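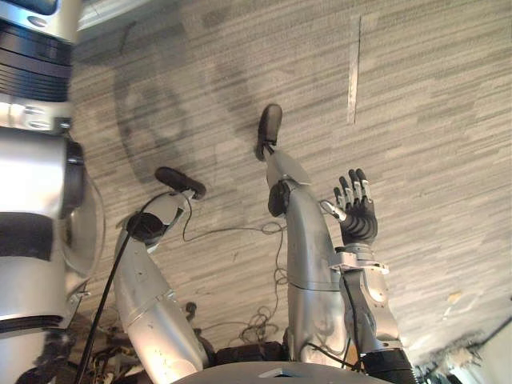
How long does a player stick with a turn-based strategy game before giving up on its menus? In our sample the typical quitter was gone by the end of the third battle, and most of them had spent more of that time in the equipment screens than on the map.

**Figure 4.** Share of players still active after each battle, by menu layout: [plot in the supplementary file, sheet 2].

### 4.2 Menu depth and early quitting

I'll admit I went into this part of the study expecting difficulty to be the culprit. I've played handheld strategy games since I was a kid (badly, mostly), and whenever I dropped one I blamed a nasty boss. So it was a bit of a surprise to watch the *Rulateo* logs come in and see players walking away from battles they were winning!

We had 28 players on *Rulateo* and another 17 on *Gatchalian*, all playing on their own handhelds at home. Both games use a hex map and a party of seven, and both let you re-equip between turns. The big difference is how far down the gear sits. In *Rulateo* you go through four menus to swap a sword, and the cursor forgets where it was each time you back out. In *Gatchalian* it's two, and it remembers. I can't tell you how much I came to value a cursor that remembers.

Look at Figure 4 and you'll see the two lines start together and split after the second battle, right where both games hand you your first proper pile of loot. The *Rulateo* line keeps sagging until battle 7 and then flattens out. My guess is that whoever's left by then has learnt the button sequence by feel, and a few of the diary entries back that up ("my thumbs just do it now" was my favourite).

Wikow, the small studio behind *Rulateo*, kindly sent us a patched build with a shortcut to the gear screen on the shoulder button. We only got it in October, so the patched group is tiny and I've left it out of the figure. Their behaviour looked closer to the *Gatchalian* players, though I wouldn't hang a claim on it yet.

One wrinkle with the logging: the Peren tracker we used stops recording a menu visit after 300 seconds, so anyone who wandered off to make a cuppa with the inventory open gets counted as a very thoughtful shopper. We've trimmed those visits from the averages in Section 4.3, where I get into how colour coding the item lists changed things.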